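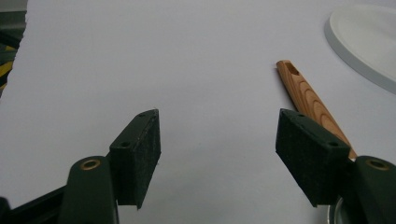
Thank you for your interest in the Cerport hand-held gripper kit! We get a good many emails about it, some before people order and rather more in the first couple of weeks after the box arrives, and over time we've noticed that most of them circle back to the same handful of subjects. We've gathered the answers on one page so you don't have to wait for one of us to get back to our desk. If your question isn't covered, please do write. We like hearing from people.

Last revised Jun 20, 2023.

## Before you order

### What do I get in the box?

The standard Cerport kit has one assembled hand-held gripper, one camera mount, a spare pair of foam pads with their screws, a small driver that fits those screws, a printed calibration card, and a cable long enough to reach from a kitchen counter to a laptop on a chair behind you (we learned the right length by being too stingy with it the first time). The camera itself is not included. Many of our customers already own one they're fond of, and we didn't want to make anyone pay for a second. If you'd like us to supply one, choose the "with camera" option at checkout and we'll fit it and test it before it leaves the shop.

### How much is it?

The standard kit is $725 and the version with a camera is $900. Shipping is added at checkout, and you'll see the full amount before you're asked for any payment. Schools and university labs can ask for a quote, and we're happy to work with a purchase order if that's how your office likes to do things.

### Do I need a robot arm to make use of it?

No, and plenty of our customers don't have one yet. The kit lets a person record demonstrations by hand, doing the job the way they'd naturally do it, and those recordings can be used later for training. If you do have an arm, you'll probably want the matching Cerport wrist set as well, so that the fingers on the robot have the same shape and the same pads as the ones in your hand. You can buy the two together or add the wrist set down the road.

### Is it the same thing as the Okabe gripper you used to sell?

They're cousins. Okabe was our first model and we still support it, so please don't feel you have to replace yours if it's doing its job. The main changes in Cerport are the finger linkage, which moves more freely, and the way the pads attach. On Okabe the pads were glued, and changing them meant an evening with a scraper. On Cerport they're held with screws, and you can change a pair while the kettle boils.

### Can I try one first?

Yes! We have a small number of loan kits that go out for up to 37 days. You pay the shipping both ways and leave a deposit, which comes back to you once the kit does. If you decide to keep it, we simply take the deposit off the price. There's sometimes a waiting list, particularly in November when everybody seems to be finishing a project at once, so it pays to ask early.

## Setting up

### How long does setup take?

Most people are recording within an afternoon, and a fair part of that is usually spent clearing off a table. The gripper comes assembled. You'll need to attach the camera (unless we've done it for you), run the cable, install the Civico recording software, and go through the calibration, which the software will lead you through one screen at a time. Please don't skip the calibration just because the preview looks fine. We've all done it, and we've all been sorry.

### Where should the camera point?

Toward the space between the fingers, with the upper part of both fingers showing at the bottom of the view and as much of the work surface as you can manage beyond them. The software needs to know how far open the gripper is, and whoever looks through your recordings later will want to see what you were reaching for. Try opening the fingers all the way before you tighten the mount. If one of them wanders out of view, tilt the camera back a touch and check again.

### What kind of table is best?

A plain, matte one, if you have the choice. We like a pale surface for most tabletop work because dark pads and colored fingers stand out nicely against it. Glossy tables can bounce a bright spot straight into the lens, and it will move around every time you do. If glossy is all you have, a large sheet of matte paper or a flat cloth, taped down well, does nicely. That said, if your robot is going to be working on a busy, patterned counter in the end, then you should record on a busy, patterned counter too, at least for a good share of your sessions.

### Do I need special lights?

Not usually. Soft, even light from overhead is what you're after. A sunny window to one side can give you hard shadows that creep across the table as the day goes on, so draw a thin curtain if you can. Turn off automatic exposure in the camera settings once you're happy with the picture.

## Recording

### What should I practice with first?

Something you'd use in your own kitchen, and something that won't break. Wooden spoons and spatulas are wonderful for beginners: the handle is easy to see, it gives the pads a good amount to hold, and if you drop it you've lost nothing. Moving a utensil from the table to a plate is the first exercise in our guide, and it teaches you more than you'd expect about approaching at an angle. After that, try the rim of a metal bowl, which is a good deal harder. Leave wine glasses for the second week, please.

### Will the pads mark my dishes?

We haven't seen it happen with clean pads. The foam is soft and has a slightly fuzzy face. What can happen is that grit gets caught in the foam and then scratches whatever comes next, so look the pads over before you handle anything you care about.

### How many demonstrations do I need?

This is the question we're asked most, and I'm afraid it's the one with the least satisfying answer. For a single simple task on one table with one set of objects, some of our customers are happy with a few hundred. When they start swapping in other plates, other rooms, and other people's hands, the number climbs quickly. Our own practice set for the spoon-to-plate exercise has 2000 recordings in it, and it comes free with the kit, so you have something to compare yours against or mix in with them.

My advice would be to record a small batch, train on it, see where it goes wrong, and record more of exactly that. It's a lot kinder on your wrist.

### My hand gets tired. Am I holding it wrong?

Quite possibly not! Squeezing a trigger all afternoon is work. Keep your elbow close to your side, let the table take the weight between recordings, and stop for a rest before you feel you need one. If the trigger seems stiff even when you're fresh, the linkage may be screwed down too firmly. Loosen the pivot screws by a quarter turn and try again. Left-handed users can move the trigger over to the other side; there's a page on it near the back of the printed guide.

### Can two people record at the same table?

Yes, with two kits, and it's lovely for tasks like folding or pouring. Each gripper needs its own calibration and its own name in the software. Give them names you won't mix up. We once called ours "Blue" and "Blue 2" and lost a whole morning to it.

## Care and repairs

### How do I clean the pads?

Take them off first. A soft brush will lift crumbs and lint, and for anything stickier use a cloth dampened with plain water. Let them air-dry fully before you screw them back on. Please keep them out of the dishwasher, and go easy on alcohol wipes, which harden the foam over time.

### When should I replace them?

When the face has gone smooth or one pad has worn noticeably thinner than its partner. Always change both together. New pads are sold in pairs in our shop, and they come with fresh screws, as the old ones have a way of rolling under things.

### One of my fingers has cracked. What now?

I'm sorry to hear it! Fingers are covered for the first year, including when you've dropped the gripper on the floor, because everyone does eventually. Send us a photo and your order number and we'll mail a replacement arm. It's a simple swap, and you won't need to send the whole kit back. Do run the calibration again afterward.

### Can I print my own fingers?

Please do, if you enjoy that sort of thing. The files are on our downloads page. Use whatever color you like, though we'd suggest picking one that you won't often see in the objects you're handling, and sticking with it for a whole project.

## Ordering and help

### Where do you ship from?

Everything goes out of our workshop in Tundgate. Standard kits are normally packed within a few working days. Kits with a camera take a little longer, as each one has its mount set and its picture checked by hand.

### Who answers the support emails?

Mostly me, Itsuki Matsuda. I put together the first of these kits and I still do a fair share of the bench testing, so there's a decent chance I'll recognize whatever has gone wrong. Please include your order number, the version of Civico you're running (it's under the Help menu), and a short recording if the trouble is with the picture or the tracking. Long emails are fine. I write them too.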